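# Idano Household Textiles Word List

A plain-text list of words for household cloth, washing, mending and storage, collected from speakers in the Idano valley and the villages above Pustberg. The list holds 470 entries. It was put together for people who work with old inventories, letters and shop ledgers from the area and who keep running into words that the general dictionaries leave out.

## What is in the folder

- words.csv: the main list, one entry per row
- sources.csv: where each word was heard or read
- variants.csv: other spellings, linked to the main entry by number
- notes.txt: longer remarks on entries that did not fit in a cell

All files are UTF-8. Fields are separated by semicolons, as many of the definitions contain commas. Open the files in a spreadsheet by importing them; double-clicking tends to spoil the accented letters.

## Columns in words.csv

- id: a number that stays the same between versions
- headword: the commonest spelling
- meaning: a short gloss in English
- area: cloth, washing, mending or storage
- village: left blank where a word is used all over the valley
- status: current, old or doubtful

"Old" means that speakers knew the word from parents or grandparents but did not use it themselves. "Doubtful" means there is a single written source and no speaker who recognised it. Please don't quote doubtful entries without saying so.

## How the words were collected

Most entries come from conversations with 20 speakers, held in their own homes. Each was asked to talk through a wash day, then the linen cupboard, then the mending basket, in whatever order suited them. Words were written down as heard and read back at the end of the visit. The rest come from the Makhubela shop ledgers, which cover orders for sheeting, ticking and thread. The handwriting in the ledgers changes halfway through and the second clerk shortened nearly everything, so a good number of the doubtful entries start there.

No recordings are included. Speakers are given by village only. 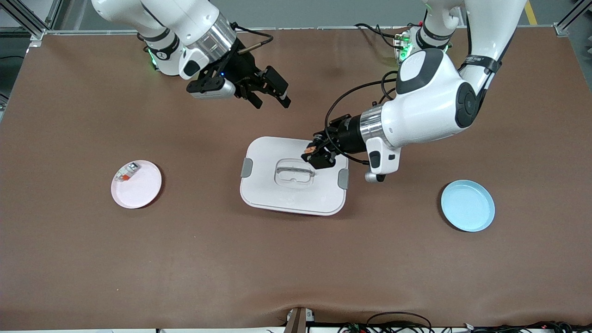 Frøydis Eklund
Compiler and editor

Spelling was the hardest part to settle. The valley has no agreed written form, and the same person will often write a word one way on a shopping list and another way in a letter. Where three or more speakers agreed on a spelling, it became the headword. Otherwise the ledger form was used, with the expansion given in notes.txt.

Words for table linen overlap a good deal. In the lower villages one word covers both the cloth and the pad beneath it, while higher up there are separate words for each. They have been kept as separate entries and cross-referenced in notes.txt. The same goes for the words for bolster and pillow.

## Known problems

- Entries for lace stitches are thin. Only one speaker made lace.
- The village column is unreliable for ledger words, as customers came from all over.
- Plurals are given only where they are irregular.
- 3 entries have an id but no meaning. They are kept so that the numbering does not shift.

## Changes in version 3

The February version adds the variants file and corrects the glosses for ticking and drill, which had been swapped. Two duplicate headwords have been merged; the retired numbers are listed at the top of notes.txt.

## Use

Free to copy and adapt for any purpose, provided the list is named as the source. Corrections are welcome, with the id number and the village where the word was heard.

Related lists

Murnia Kitchen and Dairy Words
Pustberg Field Names
Makhubela Ledgers: Abbreviations and Weights
Idano Weather Sayings

Contact: Frøydis Eklund, Idano Word Lists | © Idano Word Lists | Back to top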